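Undenero 40 Thermal Camera Core

Orders are open for the Undenero 40, the smallest uncooled thermal camera core we make and the first one Duarte Valente has let out of the lab without a cardboard shim in it. It weighs 74 grams, runs at 25 frames per second and talks over plain USB. If your computer can see a mouse, it can see this.

The core comes bare or in the Drekholm housing. Bare is cheaper and lighter, and you'll scratch it. The housing adds a tripod thread, a sealed connector and a lid that Margit Szilágyi redesigned until people stopped putting it on upside down.

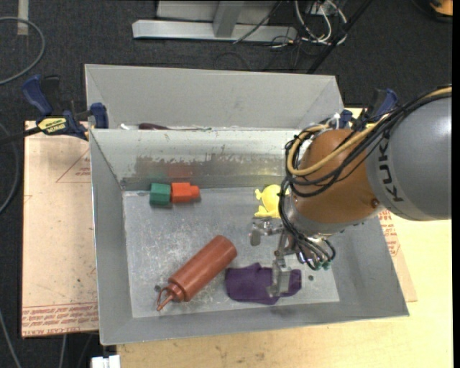
Lenses are sold separately, like batteries in the toys of our youth. We stock a wide, a standard and a narrow, all with the same bayonet mount. Owners of the older Rurnard series can keep their lenses but will need the adapter ring, which we have priced at nearly nothing out of guilt.

Software: the Jakab viewer is included. It records, plots temperature over time and exports raw values. It has six color palettes, five of them ugly. Linux and Windows are supported.

What it won't do: look through walls, look through window glass, or find ghosts. We get letters.

In the box: camera core, USB cable, calibration sheet signed by Kálmán Bárány in handwriting only he can read.

Lead time is 6 weeks. For quantity pricing or a loan unit, write to Lucinda Fitzsimmons in sales and tell her what you want to measure and how hot it gets.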